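Monitor intake check, Kavbridge office, second floor
Checked by Fabian Ruchti, November 25, 2020

1. Stand and base – PASS
All four screws present. The Haslinger arm on desk 2 sags if you look at it firmly. Tightened, will sag again by March.

2. Power cable and brick – PASS, with comment
Brick warm after an hour, no smell. Please stop tucking it under the carpet tile.

3. Dead pixels – PASS
One stuck green dot, lower left, on the Nimix. Within the maker's limits, and the maker is very generous to itself.

4. Refresh rate – FAIL
The Elach panel was set to 60Hz. It had been bought, at some expense, to run faster. Changed in the display settings.

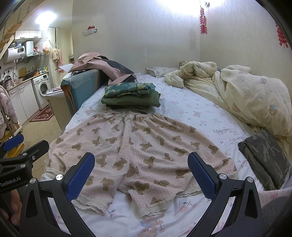

5. Brightness – PASS
Box says 400 nits. I measured about 400 at full, and then my eyes asked me to stop. Left at a level humans can use.

6. Display scaling – FAIL
Set to 100 percent on a small 4K screen. The user says he can read it. He was leaning in a lot when he said so.

7. Cable to PC – RECHECK
Old HDMI cable, origin unknown. Picture drops out when the desk is bumped, and the desk is bumped often. New DisplayPort cable ordered.

8. Vents clear – PASS
After removal of sticky notes.

Items 4 and 6 fixed on the spot. Item 7 stays open until the cable turns up.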